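玉米下锅:浅绿色小汤锅的一组照片

二月里天冷得早,下午四点天色就开始发暗,人一冷就想听锅盖轻轻碰着锅沿的那种响声。我这个相册断断续续做了好几年,拍过碗,拍过旧茶壶,也拍过邻居家晒的萝卜干,这回轮到一口锅和一根玉米。东西是再普通不过的东西,可我越看越喜欢,干脆单独开一页,慢慢跟大家唠一唠。

先说这口锅。外面是很淡的灰绿色,像刚冒头的鼠尾草叶子,里面是亮亮的不锈钢,两边各有一只小耳朵。我自己家里大大小小的锅凑起来有13口(先生说再买就要睡到锅里去了),可是这样温柔的颜色偏偏一口也没有。配的是玻璃盖,中间一颗小圆钮,煮东西的时候不用老掀开来看,对我这种性子急的人实在是太要紧了!

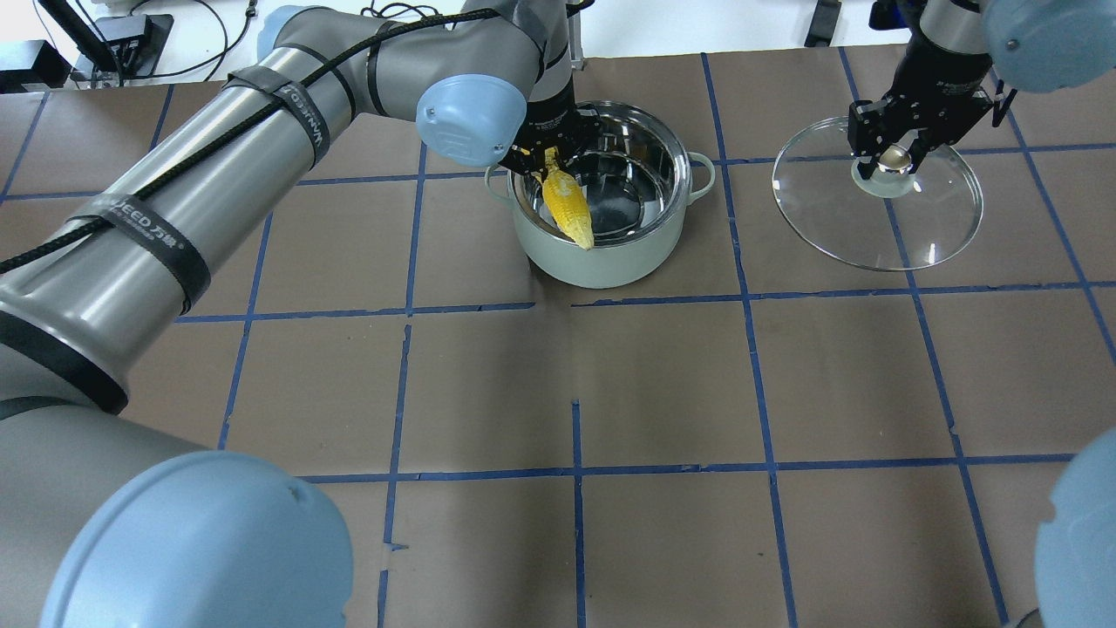
玉米斜斜地往锅里放,玻璃盖提在一旁。

桌上铺的是牛皮纸颜色的纸,用蓝胶带贴出一格一格的线。我特别喜欢这个底子,黄玉米、绿锅子放上去,颜色一下子就跳出来了,比我那块洗得发白的格子桌布好看得多。隔着透明的锅盖,还能看见下面的蓝线,这一点小地方我盯着看了好久。

再说玉米。Selma Kadrić上回留言问我,整根煮好还是切段煮好。我是整根派,嫌切的时候籽粒乱蹦,厨房地上要捡半天。水没过玉米就行,甜玉米水开以后大约煮7分钟,糯玉米要久一些,筷子扎得进去才算数。我外婆还会留两片嫩叶子垫在锅底,说这样汤水更香,煮完的水她也舍不得倒,盛一碗放凉了当茶喝,我到现在还是照着做。

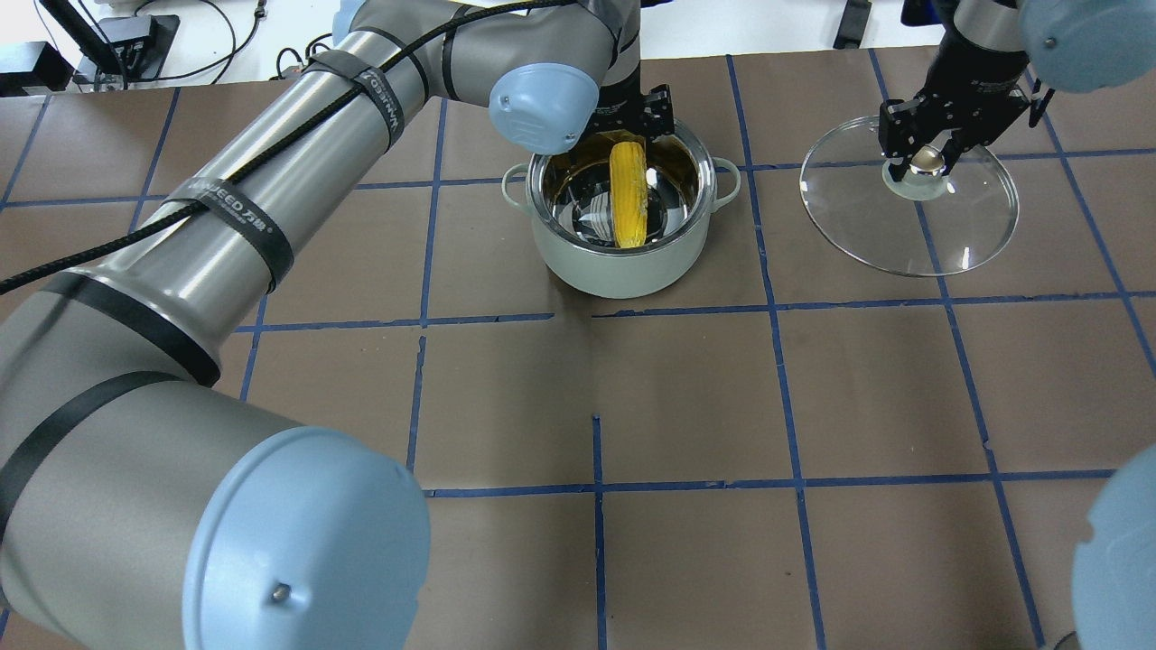

锅盖和锅耳的一点闲话

玻璃盖好看归好看,收拾起来要有点耐心。金属边和玻璃接缝的那一圈最爱藏水垢,我习惯每个星期三晚上拿旧牙刷蘸白醋刷一遍,刷完立起来晾着。圆钮时间长了会松,翻过来把螺丝拧一拧就好,别等它在手里打转了才想起来。

锅耳朵小,端的时候两边都要垫布,我吃过亏的。谁家也有颜色漂亮的小锅,欢迎在下面留言给我看看,下一页我打算拍蒸笼。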